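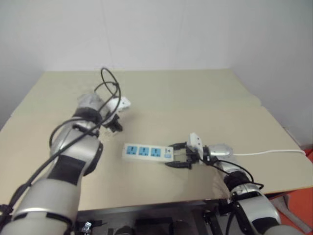

Flilwood Autumn Market and Lantern Walk
Safety checklist for the square and the river path, with comments

Filled in October, first round at 7:30 in the morning, second round at 4 in the afternoon. OK means no work is needed. FIX means it must be done before we open to visitors. WATCH means it can stay, but the steward of that part must look at it again.

ARRIVAL AND PARKING

1. Signs from the Pleddale road are standing and can be read from a car: OK
Comment: The second sign was turned a little by the wind. I turned it back and put one more sandbag on the foot.

2. Field parking, entrance and exit separate: FIX
Comment: The exit gate opens to the inside, so a car that waits too near will block it. Please paint a line on the grass 6 meters before the gate. Last year we had the same remark and the line was painted too late.

3. Places for disabled visitors beside the square: OK
Comment: All free at both rounds. The cones are old but they stand well.

4. Shuttle stop at the Tapley bridge: WATCH
Comment: The curb is high there. The driver should stop at the low part, which has the yellow mark.

MARKET SQUARE

5. Stalls stand inside their painted places: OK, with one exception
Comment: The stall with honey and candles had its table in the fire lane. The owner moved it at once and was very kind about it.

6. Tents have weight on every leg: FIX
Comment: Stall 2 in the antiques row had weights on the front legs only. The rule is four legs, four weights, also when the weather is calm. Storix, who rent us the tents, have left spare weights behind the bandstand.

7. Fire extinguisher at each food stall, date still good: FIX
Comment: The pancake stall has one, but it was under boxes of flour. It must hang where the cook can take it with one hand.

8. Cables across walking ways are covered: WATCH
Comment: The rubber cover in front of the bakery lifts at one corner. I pressed it down and taped it. The tape will not like rain, so look again at 4.
Afternoon: Tape is holding.

9. Hand washing at the petting corner: OK
Comment: Water and soap are full. The sign with the hands on it is too high for small children. This is a wish for next year and I don't mark it as a fault.

RIVER PATH AND LANTERN WALK

10. Path is free of branches and loose stones: OK
Comment: The path was swept from the mill to the picnic meadow. The length is 1,362 meters by the wheel, and I walked all of it two times.

11. Rope along the water side: FIX
Comment: Between the old boat landing and the willow the rope hangs to the knee. It should be at the hip of an adult. One post is soft at the bottom and must be changed, not only pushed deeper.

12. Lanterns: battery candles only, no open flame: OK
Comment: 353 lanterns are in the boxes according to the delivery paper. I opened the top layer of each box and saw only battery ones.

13. Steps at the picnic meadow: WATCH
Comment: Leaves make them slippery in the evening. Sweep directly before the walk begins.

FIRST AID AND LOST CHILDREN

14. First aid tent is open and has a light inside: OK

15. Meeting point for lost children is on the visitor map: FIX
Comment: It is on the big map at the town hall, but the small folded map still shows the place from the spring fair. Please put the correction sheet in every folded map at the information stand.

16. Radios charged and tested: OK
Comment: The sound is weak behind the mill. The steward there should stand on the road side when speaking.

Open points after the second round: numbers 2 and 11. The gate line needs dry grass, and the new post comes from Tapley at 5. The lantern walk does not start before the rope is tight.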